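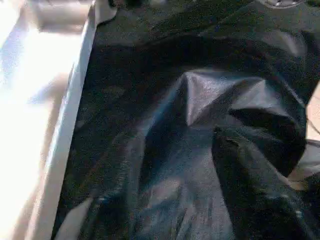

Workshop > Machines > Two-Arm Bench

Parts roll. On our two-arm bench a dropped screw used to end up under the table every time, so I cover the work area before I do anything else. The cover is black and a bit shiny, and I leave it bunched into folds so small parts stop in the creases. Shake it out in June and again before winter. Ours gets grit in it.

Check the grippers next, with the arms parked. Wipe the fingers with a dry cloth, then snug the mounting screws. Yu-na Jin keeps the hex key on a string at the Iser end of the bench and wants it put back there.

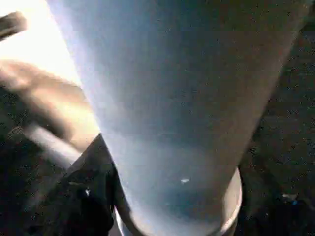
Close work on a smooth, rounded part.

Grit on a finger will mark a pale surface. Run one slow close on a scrap piece and look at it under a lamp before you load anything good.

For furniture, set the speed to 70 percent or lower. Job 418 on our Clotudby list is plastic chairs, and I run it slower than that. 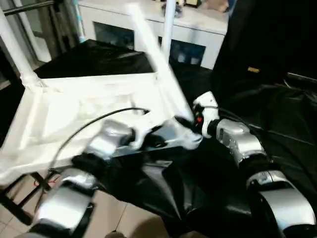 Both grippers on a white plastic chair.

Watch the cables during any lift. Leave enough slack for the full reach of the arm, but not so much that a loop can catch on a leg. Move each arm through its reach by hand, power off, and retie anything that pulls tight.

Chairs go seat down, legs up.

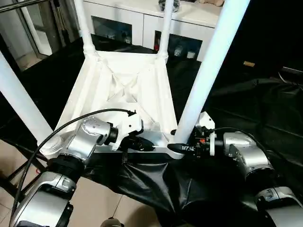 Take hold at the rim of the seat and close both grippers before lifting. If one side slips, stop, open both and start over. Write the slip in the log with the job number (434 is the Winiria stools).

Filed under: Bench Care, Grippers, Cables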